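Home | Current issue | Past papers | For authors | Search

4. Small items on shared desks

4.1 Scope of the section

The preceding section dealt with furniture and with large personal property (bags, coats, monitors). The present section is confined to items that can be held in one hand and that were found on a desk surface at the time of an evening check. Such items account for a small share of the occupied area of a desk but for most of the entries in the log, and the rules that users apply to them are less consistent than those applied to larger property. A coat on a chair was treated by almost everyone as belonging to a person who would come back for it. A pen on the same desk was not.

Two classes of item are considered in detail: charging cables and writing instruments. Both are portable, both are inexpensive, and both are supplied by the building as well as brought in by users. This last property makes them difficult to sort. A stapler was nearly always a building item and a pair of spectacles was always a personal one, but a cable could be either, and the person clearing the desk had to decide without asking.

4.2 Setting and procedure

Observations were made on the shared desks of the Workeo building, on the floor described in Section 2. The floor has 39 desks, none of which is assigned. Desks are booked by the day and are expected to be clear by the end of the booking. The desk tops are of the same pale finish throughout, and small dark items are easily seen on them from a standing position.

The log covers the February observation period. Each desk was checked once in the evening, after the last booking had ended and before cleaning began. The observer recorded the desk, the item, its place on the desk (front, middle or rear third) and its state. State was recorded with a short list of terms: for cables, plugged in, coiled, tied or loose; for pens and markers, capped, uncapped or in a holder. Items in drawers were not recorded, nor were items on the floor, although several cables had one end on the desk and the other below it. These were entered as desk items if either connector lay on the desk top.

The log contains 106 entries for the two classes taken together. An entry refers to one item on one evening. An item left in place for several evenings therefore gives several entries, and no attempt was made to identify such repeats. The figure should be read as a measure of how often a desk was found with something on it and not as a measure of how many objects were in circulation.

Items were not moved by the observer. The cleaning staff followed their usual practice, under which loose items are placed in a tray at the end of each row. The tray is emptied weekly into the Prolitz cabinet, where building stock and unclaimed property are kept on separate shelves.

4.3 Cables

Cables fell into three groups according to how they had been left. The first group were still plugged into the desk socket, with the free end lying on the desk top. These were usually building cables, and users seemed to regard the socket as their proper place. The second group had been coiled and tied, either with a fabric strip or with the cable's own tail, and set to the rear of the desk. The third group were unplugged at both ends and lay where they had been put down.

The third group is of most interest. A cable unplugged at both ends has been separated from the charger and from the device, and it gives little indication of whether the user intended to take it away or to leave it for the next person. Interviewees gave opposite readings of the same arrangement. Some took a loose coil as a sign that the owner had begun to pack and had been interrupted. Others took it as a sign that the cable was shared and had been pushed aside to make room.

The type of covering had some influence on these readings. Braided cables were more often judged to be personal, on the grounds that the building issues a plain rubber-covered type. The colour had no clear effect. The connector mattered only in so far as it limited who could use the cable: where both ends carried the same plug, interviewees were more willing to describe it as "anyone's".

Coiling also varied in quality. A tight coil with a tie held its shape when lifted and could be moved in one action. An untied coil opened as soon as one end was picked up, and cleaning staff reported that such cables took longer to deal with than any other small item. They also reported that the free length of an untied cable tended to catch other objects on the desk and bring them along with it.

4.4 Writing instruments

Pens and markers were recorded less often in a holder than on the open desk. Holders were present on every desk at the start of the period, but many had been moved to the window sill by the end of it. Users gave the size of the holder as the reason.

Markers differed from pens in two respects. They were more often found capped, and they were more often found far from the place where they would be used. The whiteboards stand along the north wall, yet markers were logged at desks in every row. Interviewees described carrying a marker back from the board without noticing and putting it down with whatever else they had in hand. The marker then remained at the desk, and the board was left without one.

4.5 Mixed groups

The log was designed for single items, but small items were frequently found together. For the purposes of this section a mixed group is any case in which a cable and a writing instrument lay on the same desk with nothing larger between them. Spacing in such a group was treated as more informative than number. Where the items touched or overlapped, interviewees assumed a single owner. Where clear desk lay between them they were less certain, and the two were sometimes assigned to different people. Figure 3 shows the second kind of arrangement: the black braided cable is gathered in loose loops, with one USB-C end led out towards the open part of the table, and the long black marker with green at its ends lies at a slant to the right, apart from the cable. Under the terms of Section 4.2 the cable would be entered as loose, the coil having no tie that can be seen. A row tray would receive both items, and the fact that they had been found apart would be lost.
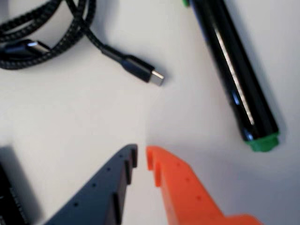
Figure 3. Braided cable in an untied coil, and marker, on a white table top.

4.6 Consequences for the tray procedure

The tray removes items from the desk but also removes the evidence on which a decision about ownership could be based. Position, spacing and state are all discarded at the moment of collection. The Plirness labelling scheme, tried on 2 of the rows, addressed this by marking building cables with a coloured sleeve near one connector. Sleeved cables were returned to their sockets and did not enter the tray. The scheme did nothing for unsleeved cables – these continued to be treated as before – and it was not extended to markers.

A similar sleeve could be fitted to markers issued with the whiteboards. The difficulty is that markers are discarded when dry, and the sleeve would have to be transferred or replaced each time. The cost of this has not been worked out and is left to the discussion of stock control in Section 5.

Related papers

Bag storage and chair use in unassigned offices
The Tamihana store-room survey: method and forms
Drawer contents after a change of desk booking rules
Whiteboard supplies in shared buildings: a short note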